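Breresstead Workshop Notes
Home | Notebook | Benches | Materials | Search

Monday, booth bench, soft goods

Still on the pillows. Harish Tiwari wants a verdict on whether the frilled covers are worth keeping in the bench set, and I said I would write down what I think before he talks me out of it. Both pillows are at the back of the marble, toaster on the left, a pair of small glass jars in front of it.

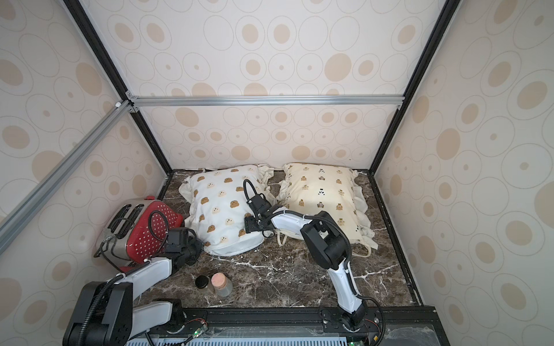
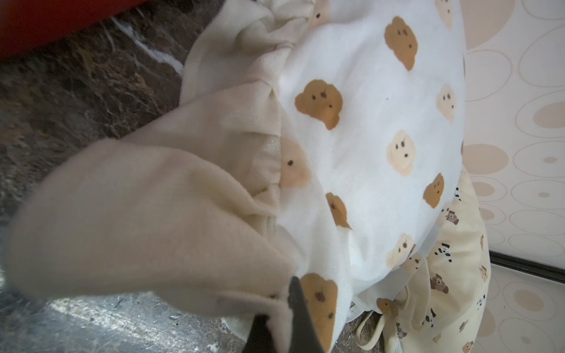 White pillow, bear print

The first thing I don't believe is the claim on the Goel order sheet that this is an "easy cover." Easy for whom? The ruffle is wide and fleecy and it goes where it likes. Along the side it folds over onto the print and hides part of a bear. Fine on a bed, a nuisance if you want to find the seam by feel or tell one side of the cover from the other.

The print has two kinds of bear on it, the caramel ones and the pale beige ones. Harish says the pale ones are a good test because they nearly match the ruffle. I say they are a good way to waste an afternoon. From the far side of the bench they stop being bears and turn into round biscuits. Close up they are fine, dot eyes and all. So whatever we write about the print has to say how far away we were standing, and the old notes never do.

The front corner puckers at the bottom edge where the fabric gathers. I'd like to know if that is the sewing or the stuffing before anyone calls it a defect. My guess is stuffing. I have guessed wrong on this supplier before (see the Enero bolster, June, my handwriting, very confident).

Yellow pillow

Cream-yellow, frilled, tiny teddies and a few black-and-white bears. The ties are my complaint here. They hang off the lower front edge onto the marble, and loose ties catch on everything. Harish thinks they should be left alone so that the pillow stays as bought. I think we should at least try it with the ties tucked under and write down which way it was. Not settled.

Also unsettled is whether two pillows this much alike belong side by side. With the edges meeting, the frills run together and it takes a second look to say which bit of fluff is whose. Harish calls that realistic. My couch at home has two pillows on it and I have never needed to know, so I am not sure what it proves.

Toaster and jars

Red with white dots, four slots. We have now put dots on the toaster, circles on the wall panels and bears on the pillows. I asked for one plain thing and was told the marble is plain. The marble has white and gray veins all over it.

The cord is short and I'd still rather it was tied up. It's at the left near the base and I keep brushing it with my sleeve when I reach for the jars.

The jars stand too close together. I would move one to the right by a hand's width. Left them as they are so the layout matches what Harish has on his sheet.

Handling, for what it's worth

The routine as agreed: lift the white pillow by the body, never by the ruffle, set it down against the back wall, smooth once with a flat hand, step back. Same for the yellow.

The "smooth once" rule is silly. One pass does something different on fleece than on plain cotton, and it depends who is doing it. I press, Harish sort of pats. If the fold in the ruffle matters then we need one person doing all of it, and if it doesn't matter we can drop the rule.

I was told the Cesix filling springs back to shape in 8 seconds. By what clock, and from how big a squash? I'm not copying that number into the summary until I've timed it myself with a 200 gram weight and then with something heavier. Harish has the weights in his drawer.

To do

- Ask Goel if the ruffle is sewn in or added after. The sheet reads both ways.
- Ties in, ties out, same pillow, 2 tries each, written down at the time and not from memory.
- Find a plain cover. Any plain cover. White would do.
- Tape the toaster cord.
- Brush the ruffle and see if lint comes off on the marble. I expect it will.

Where I am on it tonight: keep the yellow one, subject to the ties. The white one I would swap for something with a flat edge, and Harish can put his objection underneath.

HT: Objection. The ruffle is the whole reason I ordered it. Do the ties first.

Noted. Doing the ties first.

3 comments | 2 shares

Recent entries
Enero bolster, second look
Jar lids that don't fit the jars
Wiping down the marble: what leaves streaks
Cesix filling, open questions
Goel order sheet, corrections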